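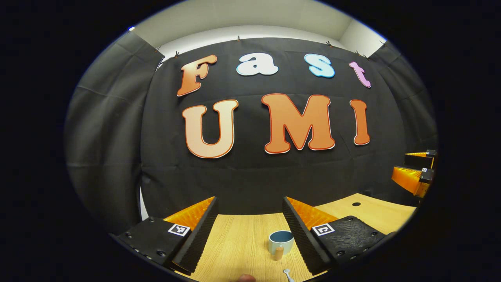

Cut-out letters reading "Fast" and "UMI" on the black fabric backdrop, held along the top by six clips.

Backdrop and lettering: notes for anyone hanging a sign

The display corner at Cirnbridge now has a black fabric backdrop with large cut-out letters in two rows. Enikő Virág drew the letters and Senan Phelan hung them. Several members have asked how it was done, so the working details are set out below.

Fabric. The cloth is cut 247 cm wide, which leaves a margin on each side of the lettering. Black was chosen over gray after a test in November, when pale letters lost their edges against the lighter cloth. The top edge is held with small clips spaced along the seam. Soft horizontal folds remain, mostly below the letters. A steamer takes out most of them if the cloth is already hanging; ironing it flat and then carrying it across the building does not.

Lettering. The upper word is set smaller than the lower one. Each letter of "Fast" has its own color: an orange-to-peach gradient for the F, then white, light blue, and a mix of pink and lavender. "UMI" is kept to oranges, with the U fading to light peach at the bottom. Rounded letterforms were used throughout. They are easier to cut than sharp serifs, and small errors on a curve do not show at reading distance. The outlines were drawn as part of each letter and were not added afterward.

Placement. The F and the t are tilted and the other letters of the upper word were set by eye. Angus Tautahi marked the lower row first, with a chalk line, and the upper row was placed from it. Working in this order is recommended. The larger word fixes the center, and the smaller one can be moved without disturbing it.

Time and cost. Cutting took nearly 6 hours. Hanging the cloth and fixing the letters took 3 more. Materials came to $49, excluding the cloth, which was in the store.

Care. Do not pull on the lower part of the fabric to straighten it. Brush lint off downward with a dry clothes brush. Loose letters should go to Krisztina Dudás for refixing, with a note of where they came from.

The letter templates are in the flat drawer marked Vida. Please return them in their sleeves.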